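Section 4: Getting the front loader level and running

Right, by now the machine should be out of its box and somewhere near its final spot. If it's still in the hallway, go back and do Section 2 first (I'll wait). I've put in more of these than I care to remember, and the bit people rush is the levelling, so I'm going to be a pain about it.

You'll want a spirit level, the flat spanner that came with the machine, a bucket, a torch and an old towel for the floor.

### Transit bolts

1. Leave the machine unplugged and the taps off.
2. Turn it so you can get at the back. Grab a mate for this, front loaders have a concrete weight in them and they're no fun to shift alone.
3. Undo the 4 transit bolts with the spanner and pull each one straight out, rubber sleeve and all.
4. Push the plastic caps into the holes until they click.
5. Tape the bolts in a bag to the inside of the laundry cupboard. You'll want them if you ever move house.

**Caution:** Never run the machine with the transit bolts in. Not even a rinse, not even "just to see".
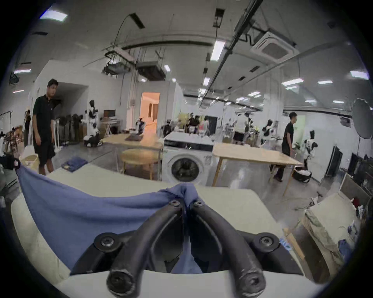
If one of the bolts won't budge, don't reach for the big shifter straight away. Push down on the top of the machine with your free hand while you turn the spanner and it'll usually let go. Mechthild Hollenstein taught me that one and it's saved me a lot of swearing.

### Hoses

I use the Tandetti inlet hose kit because the washers are already seated. If yours came loose in a bag, put them in now and give them a poke to make sure they're flat.

1. Screw the inlet hose onto the machine by hand, then a quarter turn with pliers. Stop there.
2. Do the same at the tap.
3. Hook the drain hose over the trough or into the standpipe. Leave a bit of slack so it doesn't kink when you push the machine back.
4. Turn the tap on slowly and run a dry finger round each join.

**Note:** A drip at the tap end is nearly always a crooked washer. Take it off and start that join again — cranking it tighter only chews up the rubber.

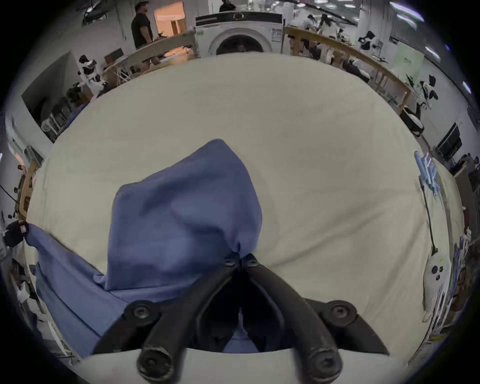

*Fig. 2: Blue cloth on the big table, bunched up and held by a fold.*

### Levelling

1. Push the machine into place, with a small gap at the back and sides.
2. Wind all the feet in as far as they'll go.
3. Put the level across the front edge and wind out whichever front foot is low. Then turn the level front to back and do the rear ones. Yes, the rear ones are a nuisance. Tip the machine forward a touch while your mate winds.
4. Press on opposite corners. If it rocks at all, go round again.
5. When it's solid, run the lock nuts up hard against the cabinet.

Cyrill Grabner reckons you can skip the lock nuts on a tiled floor. We've agreed to disagree!

**Note:** On floorboards, check the level again after 7 days. Boards settle under the weight, and I've had one drop a full turn of the foot.

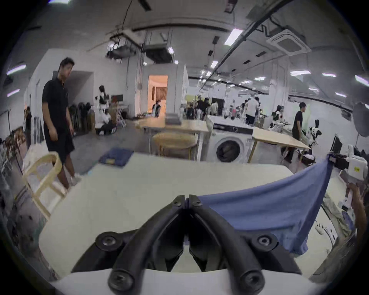

**Istidby Home Set-up Team — Laundry & Kitchen Guides**

### First run

Plug it in at the wall. Don't use a power board or an extension lead, please.

1. With nothing in the drum, pick a hot cycle and add half a scoop of powder. It clears out whatever's left over from the factory.
2. Stay in the house while it fills and have a look at both hose joins with the torch.
3. When that's finished, do a small load of everyday stuff on 30 degrees at normal spin.
4. Stand next to it for the spin. A bit of hum is fine. Walking across the floor isn't, and it means you're off back to the levelling steps.
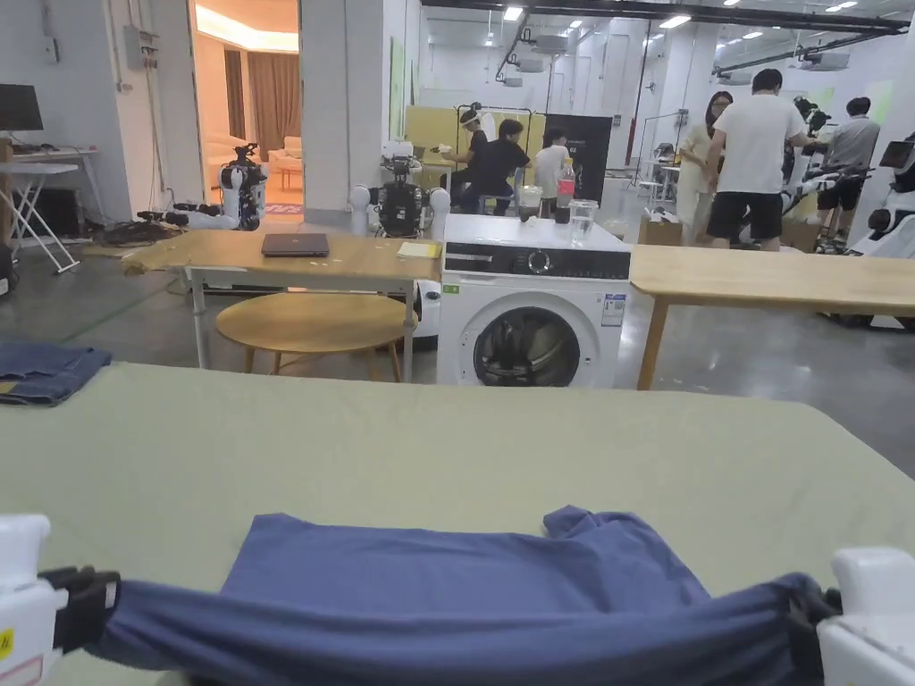 Spin speed is the setting I'd have a play with early on. Start in the middle of the range and work up over a few loads, listening as you go, and keep heavy things like jeans in with other heavy things so the drum has a chance of balancing. Clear the top of the machine before you press start, too. A glass of water, a cup and a bottle with a red cap, sitting up on the washer as they are beyond the green table there, should all go on a bench for the first few spins.

**Caution:** Turn the tap off at the wall when you're going away, even overnight.

If the door won't open at the end, give it 2 minutes before you start pulling on it. The lock takes its time to let go. Still stuck after that? Switch off at the wall, wait for the click and try again, then go to the drain filter steps in Section 7. Have the bucket and towel handy for those.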